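Reference > Film and Television > Fandom > Promotional practices

Scroll teaser

A scroll teaser is a long, horizontally arranged promotional illustration released ahead of a fantasy or adventure film, usually in sections. Marketing writers credit the format with building anticipation, although the evidence for this is thin and comes mostly from the people who sell it.

The term is commonly traced to the campaign for Brerkach, a fantasy feature whose teaser introduced 32 characters across 9 panels. The distributor, Birnmont, claimed the panels had "redefined the reveal". Critic Florencia Villalba noted that nearly all of the characters had already appeared in a toy catalogue, and that the colours had been changed only slightly. 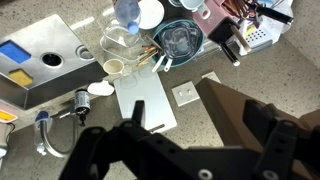
Supporters argue that releasing a picture in pieces rewards close attention. Boris Vrabec, who designed the Brerkach panels, has said that fans found clues in the borders. He has never listed them. A fan survey often quoted in favour of the format had 300 respondents, all recruited from the film's own mailing list – hardly a neutral crowd.

Tie-in figures are frequently announced alongside the final panel. Flamitz, a toy maker, released two sets for the sequel in February and described demand as extraordinary, but published no sales figures. Soledad Bustos has questioned whether children notice the teasers at all, and suggests the main audience is adult collectors.

Whether the format counts as a distinct genre remains disputed. Several supposed early examples are ordinary banner posters, relabelled by later writers.

Related articles
Banner poster
Character reveal
Collector's edition
Tie-in figure
Tyagi (film series)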